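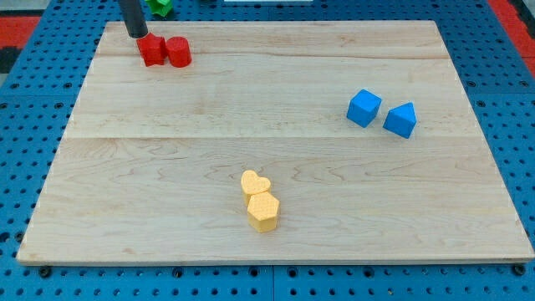

Ticket: sleep tracker shows me awake all night when I'm out cold
Opened by Yasmine Shawky
Product: Hoddale band, with the Fudus phone app
Status: Closed

Hi team! I've worn my Hoddale every night since spring and up until October it was great, it matched how I felt in the morning pretty well. Then I started getting these awful nights on the chart. Last night it says I slept from 11:20 to 12:40 and then lay there wide awake until the alarm. I did not! My husband had to shake me.

I'm asking partly because I'm on a sleep program through my doctor's office and the nurse there, Youssra Kettani, looks at my weekly numbers before she changes my bedtime. She's been very nice about it, but she can't do much with a chart that says I'm living on eighty minutes a night.

Already tried:
- turned the band off and on
- logged out of Fudus and back in
- wore it on the other wrist for two nights (slightly better? maybe?)
- wiped the sensor with a dry cloth

Reply from Tarek Younis, support

Hi Yasmine, thanks for the detail, that saves us a round of emails. Could you send me three things? The band's battery level at bedtime and again when you get up, whether your phone goes into any kind of battery saver overnight, and how tight you wear the strap. Please also open Fudus, go to Settings, then Help, and tap Send Log. It goes straight to this ticket.

Yasmine Shawky

Log sent. Battery was 80 at bedtime and 71 this morning. The phone is plugged in next to the bed, no battery saver that I can find (I looked in all the menus, there are so many menus). The strap is on the loose side, I'll admit. I get a little rash if it's snug, so I let it out one hole right when it started getting cold and I began sleeping in long sleeves.

Tarek Younis

Got the log. There are 977 dropped pulse readings in it for last night alone, nearly all of them after 12:40. When the band can't find a pulse it falls back on movement, and if the strap is sliding around, every little slide looks like you tossing and turning. So it guesses "awake."

Could you try this tonight:

1. Wear the band a finger's width above the wrist bone, over bare skin, with the sleeve pushed up or tucked behind it.
2. Go back to the old hole, just for sleep. Loosen it again once you're up.
3. Wash the back of the band with water and a drop of mild soap and let it dry all the way before it goes on. Lotion leaves a film that a dry cloth won't shift.
4. In Fudus, open Sleep and set Night Readings to Steady. Yours is on Light, and that one samples less often.

If the rash comes back, please take it off and tell us. No chart is worth an itchy arm.

Yasmine Shawky

OK, night one! Much better, it has me asleep from 11:05 to 5:50 with a few short wakings, and I do remember one of those (the cat). BUT there's now a second sleep from 2:15 to 3:00 in the afternoon and I was at my desk the whole time, doing invoices. I mean, it was boring, but I was awake for it.

Also, lotion, yes. I use Benmoussa hand cream every single night right before bed and I never once thought about it. I've moved it to after dinner.

Tarek Younis

Ha, invoices will do that. The afternoon one is a separate setting: Nap Finder, under Sleep, then Extras. It came in switched on with the last app update and it's a bit keen with people who sit still. Turn it off if you don't nap. You can delete the false one by holding your finger on it, and it will come out of your weekly total too.

I asked Þröstur Overgaard on the app side about your older nights. He can't rebuild them, sorry, the pulse data just isn't there. You can mark them as Don't Count so they stay out of the report your nurse gets.

Yasmine Shawky

Nap Finder off, fake nap gone, eleven bad nights marked. I've had five decent charts in a row now, and Youssra has the new report. She's keeping my bedtime at 11 for another two weeks. Slight redness on the wrist but no rash so far, and I'm swapping arms every other night. You can close this one. Thank you Tarek!

Tarek Younis

Closing. If the redness gets worse, reply here and the ticket opens again by itself.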